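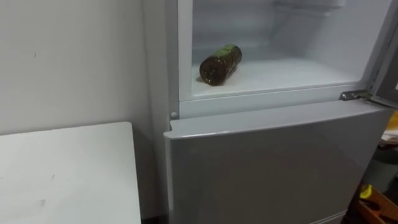

Rekon Brings Its Ilen Break Corner to Small Offices Across Rosales

Subscription pairs a two-door refrigerator with a long white desk and a monthly clear-out, starting at $81

ROSALES – Anyone who has worked in a small office knows the refrigerator at the end of the hall, the one with the sauce jars from two managers ago and a lunch bag that everyone walks around. Rekon, the Rosales office furnishings company, has spent a good part of its working life moving desks past refrigerators like that one, and this November it will begin offering something we hope will make them a little easier to live with.

The new service is called Ilen, and it is a complete break corner for workplaces that don't have a kitchen and don't have the square footage to build one. Each Ilen corner includes a refrigerator with a separate upper compartment and a long white desk where people can set down a drink, sort the groceries they bought at lunchtime or stand and talk for a few minutes before heading back. Rekon delivers the pieces, puts them in place, levels the refrigerator so the doors swing the way they should, and comes back every month to clear the shelves and wipe everything down.

"We started out thinking this was a furniture project, and then our customers kept wanting to talk to us about the fridge," Rekon said in a statement. "They told us about labels that fall off, bottles that roll to the back and the upper compartment that fills up with things no one remembers putting there. So we went back and planned the whole corner from the refrigerator outward, and we are so pleased with how it came out!"

Before settling on the final arrangement, Rekon sent a questionnaire to office workers in Rosales and the neighboring towns and received 3,028 replies. A place to put things down while the refrigerator door is open was the most common request, ahead of more shelf space and ahead of a bigger refrigerator. That is the reason the desk goes in close by, and the reason its front edge is shaped in a gentle wave, so that there is no hard straight line to bump into when two people are trying to get past each other in a small room.
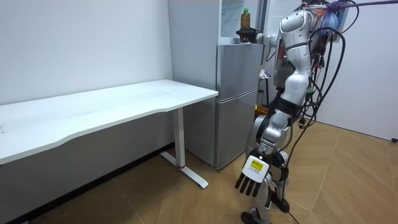 A brown bottle with a green cap just above the top of the refrigerator, with the wavy-edged Ilen desk at left.

The desk stands on white T-shaped metal legs with a flat foot bar and a small red ring at the base of the column, a detail the Rekon workshop has grown fond of over the past year. Its matte top was chosen with cleaning in mind and needs nothing more than a damp cloth and a drop of dish soap.

Ilen is available in 4 room plans, the smallest of them meant for teams of up to eight people. Monthly plans begin at $81, including delivery, placement and the regular clear-out. On clear-out visits the Rekon crew checks the dates on food and drinks, sets aside anything marked with a name, and leaves a short note on the door listing what was removed. Offices that already own a refrigerator they like may keep it and order the desk and visits alone.

Refrigerators taken away during an Ilen installation will go to Guvel, a repair shop in Rosales that cleans and refits used appliances for resale. Customers may ask to have theirs returned to them after repair if they have room for it at home.

Visitors are welcome to see an Ilen corner at the Rekon showroom in Rosales, where the doors open at 8 a.m. and the coffee is usually ready soon after.

About Rekon

Rekon furnishes offices, studios and shared workrooms in and near Rosales. It builds its desks in its own workshop and offers delivery, placement and upkeep for all of its furniture.

Media contact: Rekon Press Office, Rosales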